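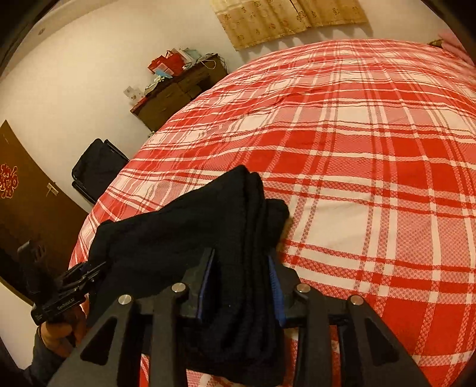 2 min read

Utent opens its Gralel bench guide to everyone, starting this Monday

DRARKISOW. I look after the hand-held grippers at Utent, and I'm very happy to say the upkeep guide for our Gralel pair is now free to read and download (it used to live in a binder on my bench, coffee rings and all). It covers one set of two hand grippers, from the first setup to swapping worn parts, and it runs to 9 short pages.

Folding clothes is the job we wrote it around. A black garment folded into thick layers, like the one on the plaid bedspread, asks a lot of the jaws. You want the blue pads flat on either side of the folds, and you want both jaws to arrive together. If one gets there first, the stack slides and you start over!

So the guide begins with the pads. Wipe them, let them dry, then look along the ribs for lint. Dark cloth sheds more than you'd think, and a packed rib grips badly. Next come the pivot pins. Open and close the jaws slowly by hand and feel for a catch. If there is one, clean the pin first and leave the oil alone until you've tried again. I used to oil first, and I ruined a good pair of pads that way.

After that it's the closing check. We shut the jaws on a strip of paper and pull. If it slips out on one side, the arms need resetting, and there's a page for that with the order of the screws (please follow the order, I beg you). On our own pair I do the full check every 100 hours of use, and it takes me roughly 20 minutes with the radio on.

The parts list is in the back. Replacement pads are under number 2402 and come in sets of 2, so change both sides together even when only one looks tired. The old binder had a different number for these, so cross it out if you still have a printed copy.

Nam, our spare parts counter in Drarkisow, will have printed guides too, and you can bring in a stiff gripper any morning before noon. Questions about the guide go to the Utent bench desk, and I'm the one who answers.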